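How to Set Up a Visual Schedule for Mealtimes

This page covers making and using a visual schedule for the evening meal with a child aged four to nine who finds changes between activities hard. The same steps work for getting dressed or packing a school bag, but dinner is a good place to start. It happens every day and usually in the same room.

If your child already sees a speech pathologist or occupational therapist, ask which symbols they use and stick with those.

What you need

A strip of stiff card, 328 mm long
Four to six picture cards, each small enough to sit on the strip with a gap between
Hook-and-loop dots
An envelope marked "finished"
A timer your child can see

We use the Roltow timer because it shows time left as a shrinking band of colour. A kitchen timer is fine if the sound doesn't bother your child.

Step 1: Write down what really happens

Watch dinner for two nights before you make anything. Write each thing your child has to do, in order, in the words you normally use. Most families end up with a list like this:

Turn off the tablet
Wash hands
Sit at the table
Eat
Plate to the sink
Choose an activity

Leave out anything that only happens sometimes. Dessert on Fridays can have its own card, added on the night.

Step 2: Choose or take the pictures

Photos suit younger children and those who don't yet match a drawing to a real object. Line drawings are better for children who fix on small details, such as a child who won't accept the "cup" card when the cup on the table is a different colour. The Bisgaard symbol set has 200 drawings and includes most mealtime words. If you take your own, use one object per photo and nothing behind it that your child would rather talk about.
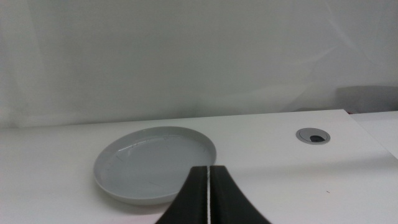
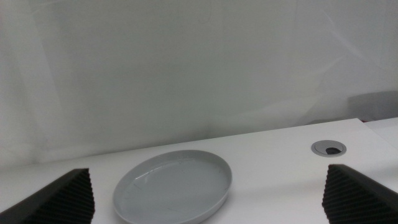 Print each card with the word underneath in lower case, in the same spot every time. Laminate the cards if you can, or cover them with clear contact. For the "plate" card, a light grey dish on a tabletop is enough, and it needn't be the one your child eats from unless they are at the photo-matching stage. Cut the corners round so they don't scratch.

Step 3: Put the strip where it will be used

Fix the strip at your child's eye level when seated, within reach of their chair. A strip on the fridge on the other side of the kitchen means getting up after every step, and some children won't come back. Run it left to right if your child is starting to read. Top to bottom is fine otherwise.

Step 4: Teach it

For the first week, do it together.

Say "check your schedule" and point to the first card. Don't add anything else.
Help your child take off the card and carry it to the activity.
When the activity is over, say "finished" and put the card in the envelope.
Point to the next card.

Guide from behind or beside your child, with your hand over theirs if they are comfortable with that. Guiding from the front turns it into a conversation, and the aim is for your child to look at the strip and not at you. As they get the idea, move to a light touch on the elbow, then a point, then just wait.

Step 5: Use the timer for one step only

Pick the step that causes the most trouble. For many children this is turning off the tablet. Set the timer for 2 minutes, put it beside the strip, and move to the next card when it runs out — even if the meal isn't quite ready.

Step 6: Introduce change on purpose

Once the schedule has run smoothly for a fortnight, swap one small thing. Put a "surprise" card over an ordinary one and make the surprise something your child likes. Later, use the same card for neutral changes, such as eating at the bench. Keep the unwelcome ones until the card is familiar.

Common problems

My child pulls all the cards off at once. Show two cards only, "now" and "next", and keep the rest in your pocket.

It works at home but not at Grandma's. Make a second strip. The Grekerov folder holds a travel-size one, or you can use a plain ring binder.

My child no longer looks at it. Check whether you have started giving the instructions out loud again.

Updated Jul 1, 2021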